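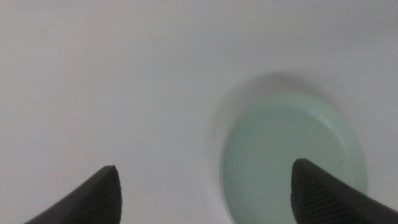 Ulla Dalen wrote:
I would still say no, not for a normal house. Give an arm one dish on a bare surface and it has a fair chance. My kitchen has a bare surface maybe once a week. The rest of the time there is mail on it, and a colander, and a kid's lunch box with the lid off. Clearing the table is the chore. Picking up the plate is the easy five seconds in the middle.

Gumaro Mendoza wrote:
I'd argue about "easy." A shallow plate lying flat is a bad thing to grab with two fingers. There isn't much rim to get under. You either pinch the edge from the side, and then the whole weight hangs off that pinch, or you slide it to the table edge and catch it there. People do the second one without thinking. We spent most of April on parts that were flatter and heavier than a plate and ended up changing the tray they sat in. The arm stayed the same.

Ulla Dalen wrote:
So you changed the job to suit the machine. You can do that in a shop. I'm not buying new plates.

Gumaro Mendoza wrote:
You did when you got a dishwasher. Most people I know stopped buying things that can't go in it.

Ulla Dalen wrote:
OK, fair. I did give away the ones with gold on them.

vidar_nordin wrote:
Can we go back to the original question, which was household OR shop floor? They are different answers.

Shop floor: yes, for a lot of it, for years now. At Prornstead we have 22 stations and 16 of them run with no one standing there for most of a shift. Loading, unloading, stacking, taping cartons. What still needs hands is anything that comes in tangled, bagged or greasy.

Household: no. The arms are good enough. The trouble is that a house has a hundred small jobs and each one gets done for a few minutes a day. You can't set up a station for it.

Marisol Echeverri wrote:
I don't agree that the arms are good enough. Speed matters. If it takes a minute and a half per plate then my family of four is still waiting to use the table when it's time for bed. And what does it do when it drops one?

vidar_nordin wrote:
A minute and a half per plate is fine if you're in the other room. My washing machine takes over an hour and I could wash a shirt in the sink in five minutes.

Marisol Echeverri wrote:
My washing machine doesn't drop the shirt on a tile floor.

Ulla Dalen wrote:
What she said.

Gumaro Mendoza wrote:
Dropping is a real problem but it's also one you can measure. Run the same task over and over, write down the misses, work on the cause. The one I don't know how to measure is what Ulla brought up, the mail and the lunch box. How many different messes do you have to try before you trust it with a new one?

By the way, plain dishes on a plain table aren't as simple as they look, at least for the camera side. Color helps you with some of them and does nothing for others.

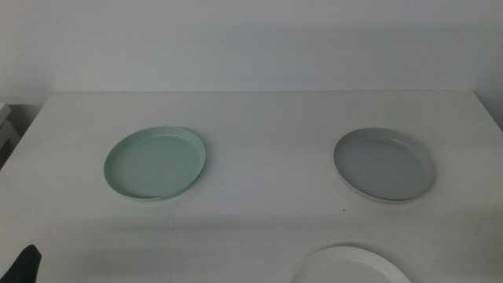 Green plate, gray plate, and part of the white one at the front.

Look at the white plate on the white top. You and I find it by the rim. If the software leans on color it has very little to go on there. The green one is no trouble.

Kerstin Rønning wrote:
That is a lighting problem as much as anything. Put a lamp low on one side and every rim throws a hard shadow. We do it for inspection and it costs next to nothing.

Gumaro Mendoza wrote:
Sure, in a fixed cell. In a home the light is whatever comes in the window.

Kerstin Rønning wrote:
Then the robot can carry the lamp.

Marisol Echeverri wrote:
A slow robot with a lamp, clearing my table in the dark. I'm not sold.

Kerstin Rønning wrote:
You don't have to be sold. I think the first places to get this will be cafeterias. Same plates every day, same tables, same tray, somebody on hand when it gets stuck. My cousin's lunch place seats 28 and she can't keep a person in the dish room. She doesn't need it to be fast. She needs it to turn up.

vidar_nordin wrote:
Agree on cafeterias. That's closer to my 16 stations than to anyone's kitchen.

Ulla Dalen wrote:
I could live with that answer. Has anybody here used one of those home units, the Ukeo or the Corura? I mean used it at home, for longer than a demo.

Marisol Echeverri wrote:
My sister has the Ukeo. It picks up toys from the rug and puts them in a bin. It's all right at that. It also puts the remote in the bin. She has it run at 4 in the morning so she doesn't have to watch.

Ulla Dalen wrote:
Does it do dishes?

Marisol Echeverri wrote:
No. Floor only, it can't reach the table.

Gumaro Mendoza wrote:
If she's willing, ask her to keep a count of the wrong pickups for a couple of weeks. I'd like to see it.

Marisol Echeverri wrote:
I'll ask. She'll want to know if shoes count.

Gumaro Mendoza wrote:
Shoes count.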